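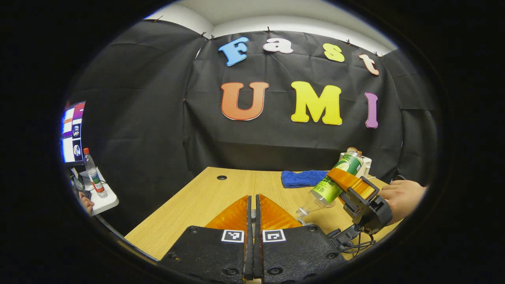 Call for papers: is a "digital trade" conference worth the fee if you're not faculty?

Home | Forums | Conferences & Calls | Business & Economics | Search | Log in

We use cookies to keep you signed in and to count visits. Accept / Manage

arengifo
ok so my abstract got accepted for the digital trade and small business conference at Danham in May. First one ever. I'm a second year master's student, paper is on why market stall owners stop using payment apps after the first few months. Great, happy, etc. But registration is 80 for students and that's without the dinner, and my dept says travel money is gone for the year. Bus is another 30 each way. Is it worth it?? Or do I wait for something closer. Have to confirm by noon tomorrow
- Abelardo

epb_econ
Go. First one is always worth it. Even if six people come to your session.

mpacheco
depends what you want out of it. if you want the line on your CV, yes. If you want feedback on the paper, hmm. I went two years ago and my panel had 13 presenters in one slot. Thirteen. You got maybe 6 min and then a bell.

arengifo
13 in one slot?? the email says "oral presentation", doesn't say how long

mpacheco
they never say. Write to the track chair and ask. Short email. Don't apologize for asking

s_nwosu
Going to disagree with Maritza a bit, I was at the same one. Panel was a mess agreed. But the afternoon workshop on survey design was the best thing I went to that year and it was included in the fee. Two people there read my draft after, properly, with comments. You don't get that from a webinar.

mpacheco
@s_nwosu the workshop was good, yes. It was also full by 9 am and half the students couldnt get in. So "included" is generous

s_nwosu
Fair. Sign up when you pay, not at the desk. The form has a box for it near the bottom, easy to miss.

tallyho_b
Unpopular opinion. These things are a racket. Keynote from somebody at a payments firm, keynote from a dean, lunch, group photo, the word "ecosystem" forty times. The proceedings nobody cites. Save your money, put the paper up as a working paper and email it to the five people whose work you're building on.

epb_econ
Bit harsh. Have you been to Danham or is this all conferences

tallyho_b
All of them. Well. Most.

epb_econ
ok so no then

Akinyi L
Coming in from the organizing side, not Danham, a similar one. Some things that might help Abelardo:

- Student fee usually doesn't cover our cost for food and the room, so nobody is getting rich off your 80. Whether it's a good use of YOUR 80 is another matter.
- Ask about session chairing or desk help. We waive the fee for students who do a half day. It's not advertised because we only need a few. Ask early
- Check who publishes the proceedings before you sign anything. Some want the full paper and then you can't send it to a journal without a big rewrite. Extended abstract only is safer if they let you.
- If they say the session is hybrid, get it in writing that remote presenters get the same time.

arengifo
this is super useful thank you. didn't know about the fee waiver at all. writing to them now

tallyho_b
The proceedings point is right. That one bit me. Spent a year on a paper and the journal desk rejected it in a day, "substantially published elsewhere".

Akinyi L
Sorry to hear it, it happens a lot. Journals differ, so look up the policy of the one you're aiming at. Some are fine with it if you say so in the cover letter and there's enough new material.

mpacheco
what's your sample btw? stall owners where

arengifo
Arboleda, the covered market plus the streets behind. Interviews mostly. 30 owners, then went back to the ones who'd quit the app. Most common reason wasn't fees like I expected, it was waiting for the money to land. They need it that same evening to pay suppliers in the morning

s_nwosu
That's a nice finding. Lead with that. Don't spend four of your six minutes on the literature.

epb_econ
Agree, open with the settlement delay. Did you ask what they switched to? Cash or another app

arengifo
both. mostly cash, a few keep the app on the counter for customers who insist and then complain about it to me for 20 min lol

mpacheco
ok now I want to read it. Send me a message when there's a draft. And for the record I'm not saying don't go, I'm saying don't go expecting a seminar

tallyho_b
30 interviews in one market though. Expect someone to stand up and say it's not generalizable. Have a line ready.

s_nwosu
Every single time. "Not a question, more of a comment." Just say what the cases show and what they dont and move on. Don't get dragged into it, your clock is running

epb_econ
I'd disagree with having one "line". Better to put it on the last slide yourself. Scope of the study, done. Takes the air out of it.

Edith Betancur here by the way, if you do go, I'm in the track before yours I think. Tax and informal traders. Come say hi

arengifo
oh nice! will do

Update. They answered already. Chairing spots are all taken BUT they need people on the registration desk the first morning, 7 to 11:30, and that knocks the whole fee off. So I only pay the bus. Track chair says ten minutes plus questions, five papers in the session. No idea if thats true on the day

Akinyi L
Take it. Desk is a good job, you meet everyone as they come in. Get the confirmation by email, not just over the phone.

mpacheco
five papers is way better than what I had. they must have got complaints. some of them mine

arengifo
confirmed it. also put in for the survey workshop, found the box. Last question, slides. Do I need to send ahead or bring on a stick

s_nwosu
Both. And a PDF copy. The fonts went funny on mine, all my tables ran off the side

tallyho_b
Still think the working paper route is better. But free is free. Good luck with it

Last updated: May

Get new threads from Conferences & Calls in your inbox. Subscribe to the newsletter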